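How to Tidy a Geometry Set So You'll Use It Again

I have a soft spot for the math sets we all got at school, and I finally sorted mine out this weekend. If yours has been rattling around a drawer since March, clear a table and give it half an hour!
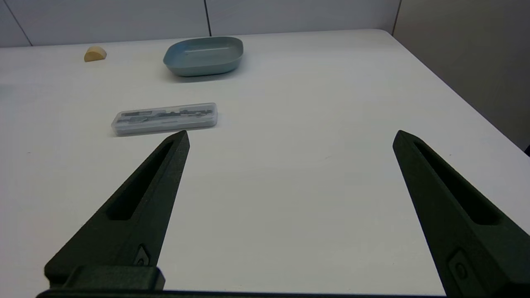 2 min read

Start with the case closed. A clear lid is such a help, as you can see what's packed inside before you tip anything out (I got caught by a loose point once and my thumb remembers it).

Now open it up and lay everything on a sheet of scrap paper, long things together. Wipe the metal pieces with a dry cloth. If a hinge feels stiff, one tiny drop of sewing machine oil will do it — tiny, or you'll have greasy circles on your paper for weeks.

Old leads go in the trash. I buy the little Tennant tubes with 6 in them and keep one taped under the lid of my set.

Wash the case in warm soapy water and let it dry all the way, overnight if you can stand the wait. Then everything goes back lengthwise, heaviest first, with the small bits in whatever gaps are left. Give it a gentle shake. If it rattles a lot, tuck in a folded strip of felt and try the lid again.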